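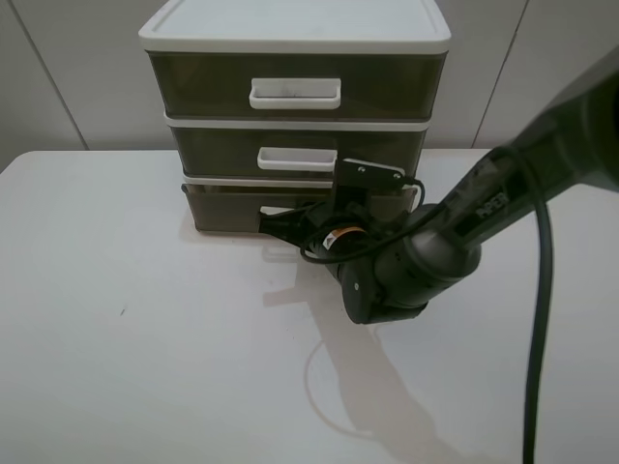 *Page last changed: 2020-01-02, C. Ostrowski*

Progress report on the Wevel card game, second period

Dear colleagues of the fund,

I write this report for the second period of our grant. The first report was mostly about the rules on paper. In this one I can tell you about real games with real players, and also about two problems which cost us more time than we planned.

## Short summary

Wevel is now playable from start to end without the designer at the table. The rule book is in its third version. The deck has its final size, 44 cards. The printing house has given us a price for the first edition, and we are inside the budget, but not by much. The German text is late. I explain this further down.

## What we promised and what is done

| Work item | State at end of period |
|---|---|
| Final deck list | Done |
| Blind play tests, 20 sessions | Done, 23 held |
| Rule book, English | Third version, with the editor |
| Rule book, German | Late |
| Card art, fronts | Done |
| Card art, backs | Sketches only |
| Price from printer | Received |

## The play tests

We held 23 blind sessions. By "blind" I mean that the players received the box and the rule book and no help from us. One of us sat in the room and wrote notes, but did not answer questions until the game was finished.

The sessions were in Statia and in Demberg. In Statia we were guests of the games evening in the library, where the people play a lot and read rules quickly. In Demberg the groups were mostly families, and for some of them a card game without tricks or suits was quite new. I am glad that we had both, as the notes from the two towns are very different.

The players in Statia understood the trading phase at once. Their complaint was about the ending. The last round came too suddenly, and a player who was saving for a big harvest lost everything. We have changed it, so that now the last market card is shown to all one round before the game ends. In the sessions after this change I did not hear the complaint again, except once, from a person who had just lost by one point.

In Demberg the trouble was in the first ten minutes. In Wevel you pass one card to the left at the beginning of your turn, before you do anything else. It is a small rule, but people forget it. They draw first, as in almost all other games they know, and then it is too late to repair the turn. We tried three solutions:

1. A bigger heading in the rule book. This had no effect.
2. A reminder card in front of each player. It worked, but it adds one card for each player and the players lost interest in looking at it after two rounds.
3. A change of the rule itself, so that the pass is made by all players together at the start of the round. This worked very well.

We took the third one. It makes the game a little shorter and also a little louder, since everybody is passing at the same moment. I had some doubt, because the old rule was one of the first ideas in the design and I was attached to it. But after I watched four families play with the new rule, I had no more doubt.

## Changes in the deck

The "Jugah" cards are still in the game. In my last report I wrote that they could be removed. They allow a player to close the market for one round, and in the early tests they were too strong. Now a player must discard two cards to use one, and there are only 3 of them in the deck. I consider this question closed.

The weather cards are out. Players liked the pictures on them but did not like the effect, and many simply kept them in the hand until the end. By removing them we also make the rule book one page shorter.

## Money

From the period's budget we have spent 1,257 euros. The biggest part went to the illustrator, who has now been paid for all the fronts. The rest was for test decks, travel to Demberg and the fee for the editor. The full list with receipts was sent separately to your office.

The price from the printer is valid until the end of January. If we sign after this date, he must calculate the paper cost again. For this reason I kindly ask that the next payment is not later than in the agreement.

## Problems

**The German rule book.** Our translator became ill and gave the work back with less than half finished. I have found another person, but she can start only in the new period. What is ready is good, and she will continue from it. Possibly the German text will go to the printer after the cards. The printer says this is no difficulty for him, as the booklet is made on another machine.

**Card backs.** In the first sample the dark green back showed white marks on the edges after only a few games. With a marked card in such a small deck, players can know what the others hold, so this is serious. We will use a lighter back with a white border. The illustrator has made sketches and I must choose one.

## Plan for the next period

- choose the card back and order a new sample
- receive the English rule book from the editor and read it aloud once with a new group
- finish the German rule book
- sign with the printer
- hold a few more sessions for two players only, as this mode is tested less than the others

About the last point I want to be open. With two players the trading is weak, and I am not yet sure if the box should say "2 to 5" or "3 to 5". I would prefer to write the smaller promise on the box and keep it. If the fund has an opinion on this, please tell me before we sign, since the box text goes together with the cards.

The test notes are available in full if somebody wishes to read them. They are handwritten in part, so please allow me a few days to make copies.

With kind regards,

Celina Ostrowski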